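4.2 Where people put things down

The part of the home diaries that surprised us most was how much people had to say about surfaces. We had asked about cooking, and only about cooking, yet page after page came back on the subject of the counter, the sill, the top of the refrigerator and the corner of the table where the mail lives. Of the 70 households that kept a diary through August, 50 drew at least one of these places without being asked to. Several drew the same one again and again, each time with something different on it.

We started calling these places landing spots, a term we owe to a diary keeper in Meltley who wrote, "The end of the counter is where the day lands." A landing spot is any flat place where an object is set down with no plan for where it goes next. It differs from storage, which has a plan, and from a work surface, which has a task. The wonderful thing about the diaries is that they catch the same square foot of counter being all of these within a single evening! One family in Standaneck chopped onions at 5:30, sorted school forms on the same spot at 7, and by bedtime had covered it with a drying sweater.

Earlier writing on kitchens tends to treat this kind of mixing as a failure of design, something that better cabinets would cure. Our diaries point the other way. Households with more cabinet space had just as many landing spots as the others, and they wrote about them with the same mixture of affection and despair. What did matter was the shape of the surface. Long, unbroken tops drew the richest accounts, and people divided them into zones with names, borders and sometimes quite fierce rules about crossing over (Figure 4).
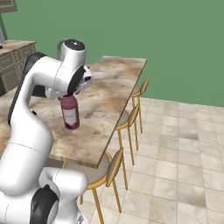 Figure 4. A long marble-topped table in a rendered scene, with a white robotic arm reaching over it.

The zones were rarely marked by anything a visitor could see. In the follow-up interviews, carried out by Styliani Kouris, we asked people to run a hand along the counter or table and say when they had left one zone and entered another. They did this quickly and with great confidence. When two adults in the same home did it separately, though, their borders often disagreed, and the talk that followed gave us some of our best material. One couple in Iyamu found that each had believed for years that the middle stretch belonged to the other, and so neither had ever wiped it.

Material came up more than we expected, too. People with stone tops talked about cold and noise: the clack of a plate, the chill under a forearm at breakfast. People with wood talked about marks, and could often date them. A ring left by a pot was "the Skenier winter," after the town the family had lived in then. We did not set out to collect stories of this kind and our coding sheet had no place for them, so we added 2 codes, sound and scar, and went back through all 70 diaries from the beginning. It was slow work and well worth the trouble. Section 4.3 takes up the scars, which turned out to be tied closely to how a household remembers its own meals.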